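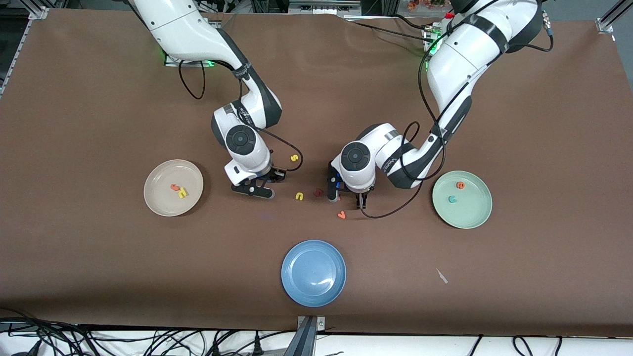 Sorting letters is one of the oldest table activities there is, and it is still the one I would start with. You need a clear surface, a set of letters and something to sort them into. I like plates, because a child can see everything on a round plate at once and there are no corners for an "i" to hide in. Three is plenty. Foam letters on a plain brown covering show up well, the yellow ones most of all, and a "u" lying on its side is worth leaving as it fell. Turning it the right way up is the first bit of thinking the child does.

Print this page | E-mail this page

Speaker notes: Letters on the Table
Kibet Owino
April 7, 2023
Reading time: 5 minutes

Opening. Say hello, thank the Kinyua library for the room. Ask who has a letter set at home, then ask who has a complete one. Pause for the hands going down.

Our own count. In March we emptied every tub in the Jakolen playroom and counted what came out: 1,067 letters, from sets bought over several years. Of those, 278 were vowels. We had far more x's than anyone needs and we were short of e's, so half the children could not make their own names. If you do only one thing after this talk, tip out your tubs and check the e's.

Why sort at all. Keep this short, they know most of it. A child who sorts is looking closely. She has to decide what matters about the thing in her hand and ignore the rest. With a red "a" and a blue "a", colour says they are different and shape says they are the same. Some children find that hard for weeks and then stop finding it hard. I don't have a tidy explanation for when.

First sort: by colour. Let them do this even if they are old enough for something harder. It settles them, and it gets the letters handled. Don't name the letters unless you are asked.

Second sort: by shape. Straight lines on one plate, curves on another, both on the third. Expect arguments about "u". Is it a curve with two straight bits or just a curve? Either answer is fine as long as they can show you with a finger. The same goes for "n" and "h".

Third sort: the ones in my name. One plate for letters in my name, one for letters that aren't, one for don't know. The don't know plate is the useful one. Look at it afterwards, before you clear up, and write down what was on it.

(Hand round the small sets here. One set between two, letters tipped straight on to the table.)

How many letters. Start with 6. I used to put the whole alphabet out and the children spent the time pushing it about. Six gives them two for each plate if it works out evenly, and it usually doesn't, so there is something to talk about. Add more when they ask.

Lower case or capitals. Someone always asks. We use lower case, as that is what they meet in books. Children who have learnt their name in capitals can have both for a while. The trouble is with b, d, p and q, which are the same piece of foam in some sets. Leave these out at the start. Bring in "b" alone, then wait a fortnight before "d".

Small letters. Keep them away from anyone who still puts things in their mouth. Foam tears, and a bitten letter goes in the bin. Say this clearly, and say it again at the end.

Surfaces. Any plain covering will do. Patterned oilcloth is hopeless — we had strawberries on ours for a year and lost the red letters in them. Smooth is easier for sliding, but slightly rough stops everything ending up on the floor.

Clearing away. Do it together and make it the last sort. All the letters of one colour go back in the tub, then the next. At Berov they post them through a slot cut in a shoebox lid, and the older ones call out each letter as it goes in. Ours never got that organised.

Question I was sent beforehand, from the Jundatus group: what about a child who lines the letters up and won't sort? Let him line them up. After a bit, put one letter of your own at the end of the line and see what he does with it.

Handouts are on the chair by the door. There is a blank sheet at the back for your own letter count. Remind them about small letters and small mouths, then questions.

Print this page | E-mail this page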